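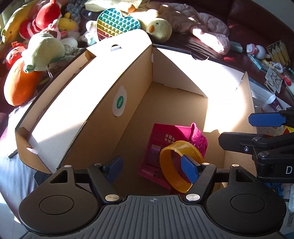

2 min read

Waren Folding Hobby Table

I've been selling tables for hobby rooms long enough to be picky about them, and the Waren is the one I keep going back to (I have one at home and my husband Obinna has quietly taken it over for his model planes, so now I need another!). It's a plain, sturdy folding table for people who make a mess on purpose — puzzles, kits, sewing, school projects, whatever you've got going.

We brought it into the shop in October 2018, after Rakiya Okoro spent a whole afternoon in our back room leaning on every table we had. She sews quilts, heavy ones, and this was the only one that didn't wobble when she got going with the rotary cutter.

What I like

The legs lock with a proper click. You can feel it through your hand, so you don't end up crawling underneath to check. The top has a slightly rough finish, and small parts don't go skating off when someone bumps a corner. It wipes down fine with a damp cloth. Poster paint comes off, wood glue comes off if you catch it the same day, and superglue is there forever. Ask me how I know.

Folded up, it slides behind a couch or stands in a closet. There's a carry handle on the long side and it's comfortable enough for a trip to the car, but I wouldn't want to walk six blocks with it.

What I'd change

The feet. They're hard plastic, and on a wood floor they squeak. I stick felt pads on mine. Also the top only comes in light gray, and I get asked for white all the time. I've passed that along to Waren more than once.

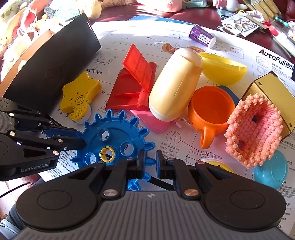 Big blue gear, yellow ring at the hub.

Add-ons

The Okov clip tray hangs off either short end and holds scissors, pens and a mug. Buy two if you work with somebody else, believe me. The Essien cutting mat covers almost 100 percent of the top and can be rolled up, printed side out, when you're done. Both are sold separately.

Delivery and returns

Everything ships flat with the legs already attached, so there's no assembly and no bag of screws. Olanrewaju handles our local deliveries and he'll carry it up to your room if you leave a note with the order. Please hang on to the carton until you've tried the table out — returns have to come back in it. You've got 30 days.

Questions about height, weight or whether it'll fit in your trunk? Send me a message through the contact form and I'll go measure the one in the shop.

Nkechi Idahosa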